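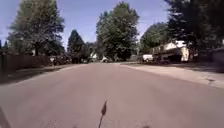

From: Orsolya Bíró
To: Kimidgate Streets and Names list
Subject: Re: Which way do the Lau Street numbers run?

Harish, what a good question, and you have no idea how happy it made me to open the list and find it there. I've been poking at the Lau Street numbers off and on since December and had almost talked myself into thinking I was the only person who cared. I'm putting your message in below so that the newer people can follow along, and then I'll go through it in pieces.

On 3/16/22, Harish Unnithan wrote:

> Hello all,
>
> I have my grandmother's letters from when she boarded in Kimidgate
> as a young woman. Most of the envelopes are addressed to 16 Lau
> Street. A few of the later ones say 106 Lau Street, in the same
> handwriting, and nothing in the letters says she moved. She
> mentions the same landlady and the same pear tree all the way
> through, and she complains about the same stairs.
>
> My first thought was that somebody left out a zero, but there are
> too many envelopes for that. My cousin thinks there were two
> houses. I went to look at 106 and it seems old enough, but I
> couldn't find a 16 at all. The numbers start at 100.
>
> Did the street get renumbered? If so, is there a list anywhere
> that matches the old numbers to the new ones? And was it always
> called Lau Street? She calls it "the Lau road" once, and in one
> letter she gives somebody directions that mention turning at
> "Dinditz," which I can't find on any map I own.
>
> Sorry for so many questions at once.
>
> Harish Unnithan

OK! First the short answer: yes, it was renumbered, and I'm fairly sure your grandmother stayed put. 16 and 106 are the same house.

The long answer is more fun. When Lau Street was laid out, the houses were numbered straight through, starting at the creek end, with even numbers on one side and odd numbers on the other. That worked fine as long as the street stayed short and the builders went in order, and the builders did not go in order. People left gaps for lots that hadn't sold, then the lots got split, and you ended up with a 12, a 12 1/2 and a 12 Rear, all with separate mailboxes. I have a photocopy of a letter to the post office from a man at 12 Rear who had been getting the mail for 12 1/2 for two winters, and he is SO polite about it for the first page and then on the second page he really lets go.

So the town went over to block numbers. Every cross street starts a new hundred, the way most of us are used to now. The first block became the 100s, the second block the 200s, and so on out to the end. Because the new numbers were handed out by position along the block, they don't match the old ones in any tidy way. You can't just add something. Old 16 turning into 106 looks like somebody slipped a zero in the middle, but that's pure luck (and I love it). Old 40, which is the other one I know for certain, was past the first cross street and so it landed in the 200s.

How do I know 16 is 106? Two ways, and I'd be glad if somebody would check me on both.

The first is the water permits. When a house was hooked up, the clerk wrote down the house number, the owner and the lot. Lots didn't change when the numbers did. If you find a permit from before and any paper at all from after that both give the same lot, you have a match. For your house there's a permit for a new kitchen line under the old number and a later one for a porch spigot under the new number, same lot, and the same owner's name too. I didn't write down the owner's name when I was there, which I've been kicking myself over all morning. If your letters give the landlady's last name, please post it and I'll compare the next time I go in.

The second is the crossed-out directory. For those who haven't seen it, the library has a city directory that belonged to a grocer's delivery boy, or at least to somebody who had to carry things to people's doors, and when the new numbers came in he didn't buy a new book. He went down every page with a pencil and wrote the new number next to the old one. It is my favorite object in the whole building. He only did the streets he needed, and he gave up partway through the alphabet, but Lau Street is there nearly complete. Next to a few names he's added things like "back door" and "dog." Ask for it at the desk by the stairs. It isn't in the online catalog, so they'll have to bring it out of the back room for you.

That brings me to your question about a list. There's no official one that I've ever been able to find. I believe one was made, the council minutes talk about paying a clerk to draw it up, but it isn't with the other engineering papers and it isn't in the courthouse basement either. Jinlong Ding has been building one from scratch for the streets north of the creek, from the permits and the old insurance maps, and I'm hoping he'll jump in with where that stands. Jinlong, last I heard you had Gonimel Street done and were stuck at the corner where two houses faced one way and took their numbers from the other. Did you ever get past that? I had the same problem on my stretch and I think it comes down to which side the front steps were on when the inspector walked by.

Now, the name. I think "the Lau road" is a wonderful thing to have in a letter, and if you'd be willing to scan just that page I would be thrilled. The road out of town toward the Lau farm was there well before the street was. People just called it after where it went, as you would. When the first few blocks were platted, the town called that part Lau Street, and the rest stayed "the Lau road" in conversation for a long time. My older neighbors still make the difference! To them you live "on Lau" if you're in town and "out Lau road" if you're beyond the last of the old blocks, and the signs say Lau Street the whole way. So if your grandmother was telling somebody how to get out past the houses, she'd have said it just that way. If she was talking about her own block then that would be new to me, and I'd want to know the year of the letter.

Dinditz is a good one. It was never a street, so you won't find it on a street map no matter how long you look. It was a dairy. The building stood at the corner where you'd turn off Lau to go up to Gonimel, and everybody gave directions by it. I've seen "above Dinditz," "opposite Dinditz" and, in a newspaper notice about a lost coat, "between Dinditz and the church," which narrows it down less than you would hope. The dairy closed and the building went, but people kept on turning at Dinditz for years afterward. Sânziana Munteanu grew up near there and told me her mother was still saying it when there was nothing on the corner but grass. Sânziana, did I get that right? I want to be careful not to put words in your mother's mouth.

This is the part I get most excited about, to be truthful. The official names and numbers are one layer, and you can dig them out of permits if you're patient. The names people really used are a whole other layer and they mostly never got written down, except in letters like Harish's. A clerk would never put "turn at Dinditz" in a ledger. So please, everyone, if you have a box of family letters with Kimidgate addresses in them, look at the insides and not only the envelopes. I'd love to see:

directions of any kind, even half a line
nicknames for corners, hills or stretches of road
envelopes that show two different numbers for one family
"new number" notes, which people seem to have scribbled on Christmas cards a lot

Postmarks help a great deal too. Harish, what is the latest date you have on an envelope with 16, and the earliest with 106? The minutes give the day the change was voted on, but the number plates went up block by block, and I have never been able to say when Lau Street got its turn. Your envelopes could settle it to within a few weeks. Don't worry if they overlap. Plenty of people went on using the old number until the mail carrier complained, and some of them went on after that.

A few smaller things while I'm at it.

If you go back to look at the house, check the door frame and the top step. On some of the old houses the first number is still there under the paint, and when the sun is low you can make out the edges. I found one on the next block that way and I stood there grinning on a stranger's walk until she came out to ask what I wanted. She was very nice about it, and she'd never noticed it either.

The pear tree might be worth chasing. The insurance maps don't show trees, but the garden club gave out prizes for a while and printed the addresses of the winners. Austra Stankevičius has a run of the old programs. Austra, would you mind looking under Lau Street, both numbers? I know it's a long shot, but pears did have their own class.

And please don't apologize for asking so many questions, that's what the list is for. I'll be at the library again next week and I'll copy out everything in the crossed-out directory for the first block, with the pencil notes, and post it here. If anybody wants a different street looked up while I have the book in front of me, write to me before then. I can do the first half of the alphabet. After that he stopped, bless him, and we're back to the permits.

Orsolya

P.S. Harish, is it the front stairs or the back stairs she complains about? If it's the back ones I may know why. There was a permit for those too.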